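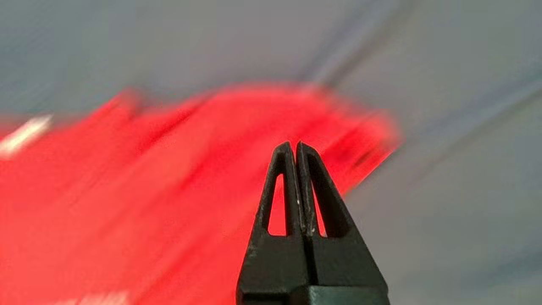 Thread time! I spent most of October gathering folding examples for Stira, our little laundry model, and a few people asked what that looks like day to day. So, long answer (sorry, get a snack).

The goal is 3,000 clean examples of clothes being picked up, flattened and folded. A person drives the two arms, everything gets recorded, and the model learns from the recordings. Simple on paper!

We started on a table over at Milum and the folds looked great, and then the model saw a bed for the first time and just fell apart. So now we do beds. Big messy ones, with the duvet shoved up at the far end and the pillows wherever they land.
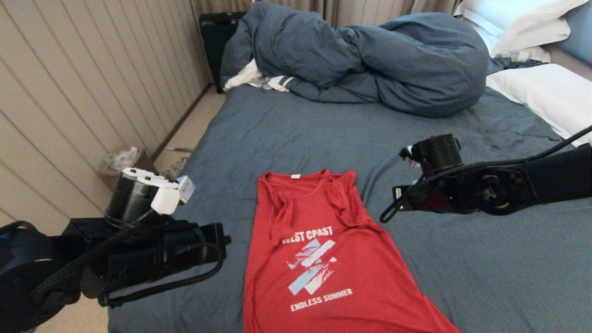
Endless summer, crumpled strap and all

I love tank tops for this (and also kind of hate them). The straps bunch up and fold over themselves, and you have to decide if you fix the strap first or go straight for the hem. We've been telling drivers to fix the strap. D'Amico's old write-up says the opposite, so we may try a batch that way too and compare.

My best run so far is 196 examples in one day, and my shoulders let me know about it. We swap drivers every 20 now and the quality is so much better. Tired people grab way too much cloth at once!

The pinch is the part I could talk about forever. Grab too deep and you pick up the sheet along with the shirt. Too shallow and it slides right out. What you want is a small fold standing up between the fingers.

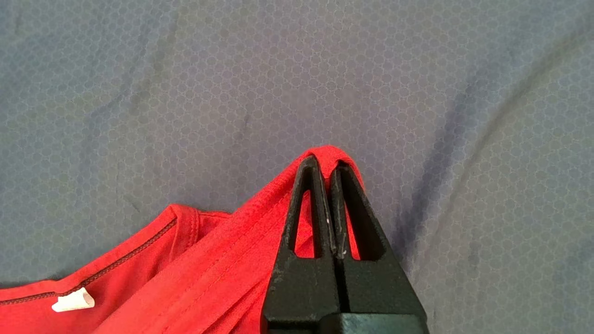

Red fabric, little tent, good pinch

We keep the failed grabs too, by the way. They get their own tag, and there are nine tags in total, which felt like too many until I tried to cut one and couldn't pick.

Next up is long sleeves, on the Prarklow setup. Sleeves scare me a little. If you've recorded them and have tips on where to grab first, cuff or elbow, my replies are open!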